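Baseboard

A baseboard is a board fixed along the lowest part of an interior wall, covering the joint between the wall surface and the floor.

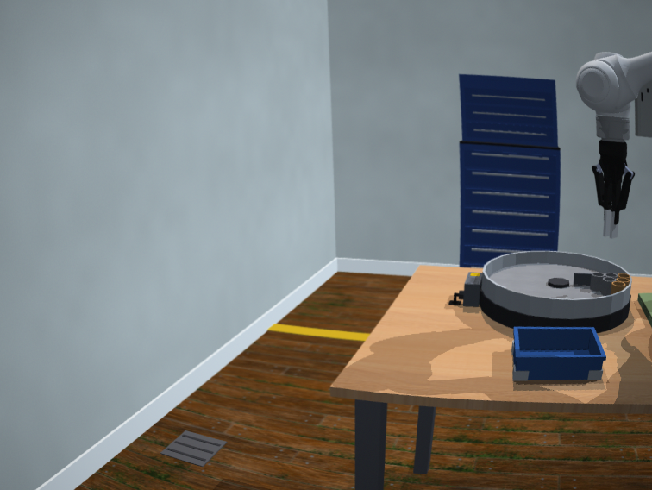 Dean Goodall has argued that the baseboard is better understood as part of the floor than as part of the wall, as its height, its fixing and its faults are all decided by what happens underfoot. Most building manuals take the opposite view and treat it together with door and window casing under the general heading of interior trim.

Names

Baseboard is the usual term in the United States and Canada. In Britain and much of the English-speaking world the same part is called a skirting board, or simply skirting. Older American sources also use mopboard, a name that survives in parts of New England, and washboard, which is now rare in this sense. In commercial buildings a flexible strip of rubber or vinyl glued to the foot of the wall is known as wall base or cove base.

Purpose

Plaster and drywall are seldom finished neatly down to the floor, and wood flooring must be laid with a small gap at its edges so that it can swell and shrink with changes in humidity. The baseboard hides both conditions. It also protects the lower wall from shoes, furniture, brooms and vacuum cleaners, and gives painters a clear line at which to stop.

A baseboard does not seal a room. Air may still pass behind it, and in older houses the space between the board and the wall is a common source of drafts. Caulk is often applied along the top edge, but it is generally left out at the bottom over wood floors, where it would tear as the floor moved.

History

Boards at the foot of the wall were at first the lowest member of full wall paneling. As paneling gave way to plaster in the eighteenth century, the bottom rail was kept, often with a molded cap copied from the base of a classical column. Tall boards were favored in the nineteenth century and were commonly built up from two or three separate pieces. The spread of machine planing made long, uniform lengths cheap, and by the middle of the twentieth century many new houses were given a low, plain profile with a single rounded edge.

Regional practice varied. In the town of Oakley, a survey of older dwellings recorded 1,584 rooms with their first baseboards still in place. Of these, 67 had boards painted in imitation of a more costly wood, a practice known as graining. The survey also noted that back rooms were usually given a lower board than front rooms in the same house.

Materials

Softwoods such as pine and poplar are widely used for painted work, and oak or maple where the grain is to be left visible. Medium-density fiberboard, sold ready primed, is cheaper and straighter than solid wood but swells if it is soaked. Tile and stone are used in bathrooms and in warm climates. Heveo, a maker of molded plastic trim, sells a hollow profile with a channel at the back for low-voltage cable - a type found mainly in offices.

Installation

Boards are nailed through the wall covering into the studs or into the plate at the floor. Outside corners are mitered. Inside corners may be mitered as well, but many carpenters prefer a coped joint, in which one board runs square into the corner and the second is cut to the outline of the first. A coped joint stays closed more reliably when the corner is out of square. Long walls are covered with two lengths joined at an angle over a stud.

Where the floor is uneven, the lower edge may be scribed and planed to match it. A thin flexible strip called shoe molding is a common alternative, and quarter-round is used in the same position.

See also: Chair rail; Crown molding; Wainscot

We use cookies to improve your visit. By continuing to browse, you accept our cookie policy. Accept | Manage settings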